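4. Setting up the takeaway end

Last changed 2023-07-23, mainly the bits about bags

By now you've done the till and the fridges (sections 2 and 3), so you can leave those alone and come down to the takeaway end. I set this end up most mornings when I'm on, and I've written it the way I do it. Marion Mackay does it in a slightly different order and hers is just as good, so if she's training you, follow her and use these pages for looking things up.

Have these to hand before you start:

the straw bucket (the pink metal one)
wrapped straws
pulp cup carriers
napkins and something low to stand them in
the painted paper bags
one cup and a black lid, for checking the fit
a damp cloth and a dry cloth

4.1 Clearing and wiping

1. Take everything off the table. Everything, please, including the plant if somebody has moved it back.

2. Wipe with the damp cloth, working from the wall towards yourself. Crumbs love the join at the back and you'll need a fingertip in the cloth to get along it.

3. Go over it again with the dry cloth.

Note: there are marks on our tables that won't come off. I've tried the cream cleaner, Nia Gwilliam has tried bicarb, and they're still with us. If a mark doesn't shift with the cloth and a bit of elbow, leave it and get on.

Caution: no scouring pads. The green side of the sponge counts as a scouring pad!

4.2 The straws

1. Check the bucket is dry inside. Paper wrappers soak up the tiniest drop and then they stick to each other, and you end up handing somebody a soggy straw with a torn sleeve.

2. Take the straws from the open carton first. They come 4,000 to a carton and there should only ever be one open, on the shelf under the stairs. If you find two open, combine them and tell Angharad Kneath, who does the ordering.

3. Stand them in the bucket, mixed. I used to sort them by wrapper and it was a complete waste of my mornings, they were muddled again before the second order went out. Customers pick the one they want by feel anyway.

4. Don't cram them. You should be able to lift one out with two fingers and not bring its neighbours along. They'll flop over the rim and look a bit wild, and I quite like them like that.

5. Put the bucket towards the back, with a clear space on the side you reach from.
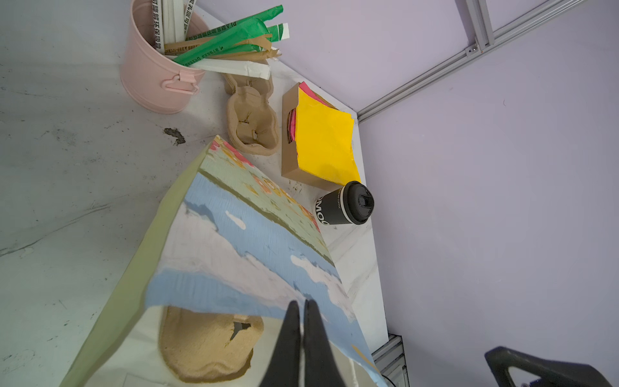 Straw bucket, cup carrier and a lidded cup.

Caution: the bucket is light, and a bunch of long straws all leaning one way can pull it over. Turn a few round so they lean the other way. Please don't weigh it down with pebbles, we had that at Lilau and the pebbles got into everything.

4.3 Cup carriers

The carriers come from Cinar in a tight stack, and they cling together like anything. Pull one off by the corner and you'll tear the corner. What works is to hold the stack in both hands and give it a little twist, then peel from the long side.

1. Loosen a stack before opening. Put two or three where you can reach them and leave the rest on the shelf.

2. They can lie flat or stand on edge, whichever suits the space you've got. On edge takes up less room, flat is quicker to grab. I go flat when it's quiet and on edge when there's a big collection order coming.

3. Press a cup into one pocket of the top carrier. It should sit down snugly without you having to shove. If it rocks, the carrier has got damp and gone soft, and the whole stack wants checking.

4. Try the lid on the cup while you've got it there. Push all the way round the rim with your thumb until you've felt it catch the whole way. A lid that's caught on one side only will look perfectly fine until somebody picks it up.

Note: with two drinks in a carrier, put them in opposite corners, diagonally. With three, put the heaviest nearest the customer.

4.4 Bags

Now the bags, which I'm very fond of (the meadow and the big sky, I think they're lovely) and which cost us more than anything else on the table, so go gently.

1. Bring out six to begin with and keep them flat until you need them. They're packed 120 to a box, and the box stays in the back, off the floor.

2. To open one, put your hand right in and push the bottom out from the inside with your knuckles. Then run a finger down each side fold. If you just shake it open the bottom stays half creased and it'll lean.

3. Stand one opened bag ready on the table, to the side of the straws. Fold the handles over the top so that they aren't sticking up for your sleeve to catch.

4. The receipt goes in first, printed side to the front. Then the carrier, level, held from underneath. Anything cold and anything hot go in separate bags even if the customer says not to bother.

5. Straws and napkins go down the side last of all, one straw for each cold drink unless they ask for more.
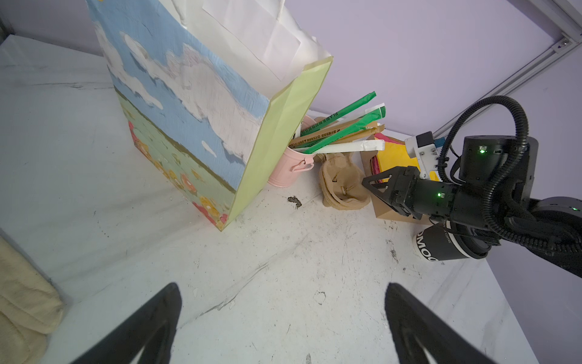

Bag stood ready, handles folded over, with the straws and the stacked carriers next to it.

Caution: the paper handles are fine for two drinks and a cake. For a full carrier, pass the bag over with one hand under the bottom and say so to the customer as you do it. Mebrat Gebru says "hand underneath!" in such a cheerful voice that people do it without thinking, and I've pinched it off her.

If a bag gets a crease or a scuff, it doesn't go in the bin. Put it with the ones for deliveries to Mostyn, where they only want something to carry the rolls across the road in.

4.5 Napkins

1. Fan the stack once before you set it down, as they stick.

2. Sit them in something low, cardboard is fine, with the folded edge facing you. You want to be able to take the top one or two without looking.

3. Top up when you can see you're getting low, and put the new ones underneath the old. I know it's fiddly. The top ones get splashed and handled, and they need to be used up first.

If there are two colours on the go, don't fuss over matching them. Use up whichever is open. We'll be changing over to plain ones in September, when I'll have to rewrite this bit.

4.6 A quick look before opening

Stand where you'll be standing for the rest of the morning and reach for each thing in turn, without moving your feet. Straw, carrier, napkin, bag. If you had to stretch or lean across, shift that thing closer and try again. I'm short and Nia isn't, so my layout won't be hers and yours won't be either of ours. All I ask is that straws stay towards the back and nothing hot stands next to the bags.
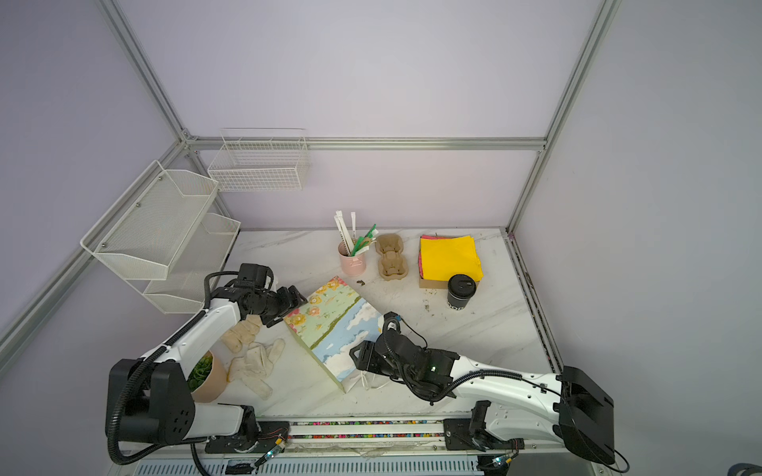 What do I do if we run out of wrapped straws in the middle of the day?

Look under the stairs first, then ring Flola in town and ask them to send a handful over with the afternoon delivery. Unwrapped straws can be used for drinks people are having in, and never for takeaway.

4.7 During the day

There isn't much to this. Wipe when you've got a gap, and keep an eye on the bag that's standing ready, as it's surprising how often somebody drops a till receipt or a used stirrer into it thinking it's the rubbish. I look inside every time before I pack. If you've got a tray order and need the whole table, move the lot along to one end together and move it back when you've finished, and do the feet-still check from 4.6 again.

Spills want dealing with straight away if they're anywhere near paper. Lift the bags first, always, then the napkins, and only then start mopping. The metal things can wait their turn.

4.8 Packing down

I do this in the reverse order, more or less. Bags first, while your hands are clean, so they don't
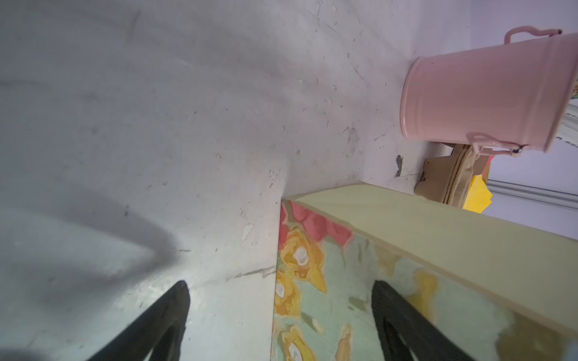 pick up whatever has been on the cloth. Fold any unused ones back along their own creases, bottom up, and lay them on top of the box in the back with the open end away from the door.

Then:

1. Carriers back on the shelf. Any that have been out and feel soft go in the compost caddy.

2. Straws out of the bucket and into the open carton, but only those with the sleeve whole. Split sleeves go in the jar by the sink and we use those ourselves.

3. Wash the bucket in warm water, handle as well, and turn it upside down on the rack overnight. Dry round the handle fixings with a bit of kitchen paper.

4. Napkins can stay in their tray with a clean one laid over the top.

5. Damp cloth, dry cloth, same as the morning.

Write anything we're short of on the pad by the phone, with your name next to it so Angharad knows who to ask. For the bins and the back door, see section 5.

Eluned Mathias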